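Speaker notes: Folding and hems, Ritchie evening session

Start time 7:30. Talk runs 40 minutes, then tables. Water is at the back, toilets through the side door.

Opening

Say hello, say where the exits are. Ask who does their own hemming and who pays to have it done. Wait for hands. Then ask who has a pile of clothes at home waiting to be hemmed. It will be more hands.

Say what the talk covers: folding garments so they stay folded, and turning a hem so it sits flat. Both come down to how you handle an edge. No sewing machines tonight. That's the session in March, and the sign-up sheet is on the Bramum table.

Slide 2: The surface

Most people fold on the bed. A bed is too low and too soft. Your back gets sore and the cloth sinks, so the edge moves as you press on it. A kitchen table is better. Put a plain sheet or a light blanket over it, doubled if the table is glass or has a rough top.

Pale sheet under dark clothes, dark sheet under pale clothes. You want to see the edge without bending down to it. Smooth the sheet before you start, but don't fuss over it. Small wrinkles don't matter under denim or a work shirt. They do matter under silk or thin cotton, and they will press through if you iron on top.

Pass around the two cloth samples here. Get them back before slide 4. Last time one went home with someone.

Slide 3: Folding a shirt

Do this live on the front table. Slowly, twice.

Face down, buttons done up at the top, middle and bottom. Sleeves out flat. Fold one side in to the middle of the back, lay the sleeve straight down along it. Same on the other side. Then fold up from the bottom in two moves.

Mention the board. I use a Plasex folding board at home and have for years. You don't need one. A stiff magazine does the same job. Someone will ask the price and I don't know it any more.

Point to make: fold by lifting the edge and placing it. If you drag it across, the under layer comes along and you get a crease on the slant.

Slide 4: Folded edges on thick and thin cloth

Hold up the flannel and the poplin. The flannel makes a fat roll when you turn it twice. The poplin goes nearly flat. For thick cloth, turn once and neaten the raw edge another way. For thin cloth, turn twice, 6 mm and then 12 mm.

Slide 5

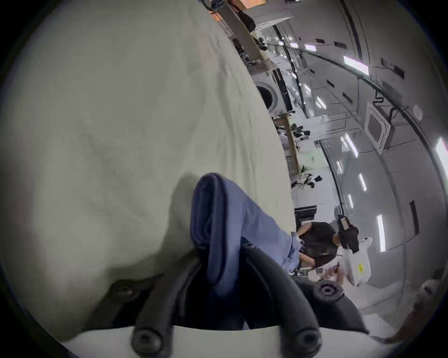 A hem needs to be held where it's thickest, and most people hold it at the thin part next to the fold and wonder why it creeps. Pinch the whole depth of it, front and back together, before you move it anywhere. On the blue garment on the slide the hem is a thick navy band and the rest of the cloth is a paler blue, so the line between the two is easy to follow. It also shows up well against the cream sheet. If your garment is one colour all over, draw that line yourself with tailor's chalk on the inside. Leave this slide up while people try it on their own piece.

Give them five minutes. Walk the room. Common problems: pinching too lightly, pulling the edge towards themselves, turning more at one end than the other. Get them to measure at both side seams first, then the middle.

Slide 6: Pressing

Steam, lift, move along. Don't slide the iron on a turned hem. Test on the inside first if there is any synthetic in the cloth. Let it cool flat before you pick it up or the fold opens again.

Slide 7: Putting things away

Keep this short if we're running late. Heavy things at the bottom, folded edge facing out so you can pull one piece without wrecking the stack. Shelves are easier than deep drawers. Trousers with a new hem should hang for a night before they get folded.

Questions

Likely ones: jeans, stretch fabric, curtains. For curtains, send them to the Dirport handout, page two. Stretch fabric is its own talk.

Finish by 8:10 and move to tables. Irons off at the wall before anyone leaves. Collect the chalk and both samples.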